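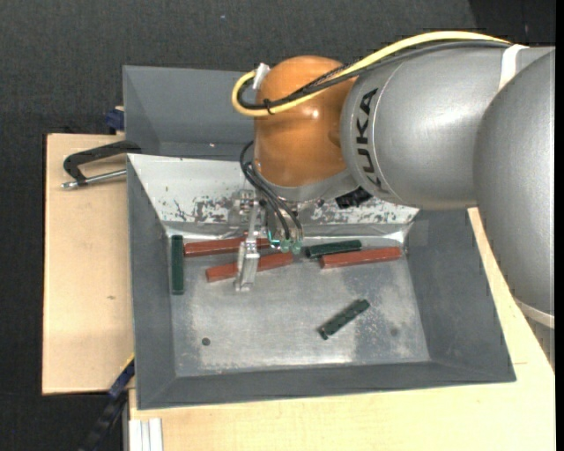
Red and dark green blocks in a grey metal bin.

Sorting rules for household waste still differ widely from one district to the next. In Mekville, residents keep glass apart by colour, while in neighbouring Zernport all glass goes into a single container. Families who move between the two towns often need several months to adjust.

The Lévesque Institute reviewed the printed guidance issued to 561 households last spring. Fewer than 200 had kept the leaflet, and roughly 300 relied on advice from relatives or neighbours. The remainder consulted the council's website.

Vosov took a different course. Its council reduced the guidance to one page, set in large type, and delivered it again each July. The page lists 30 common items by name, among them egg boxes, jar lids and paint tins.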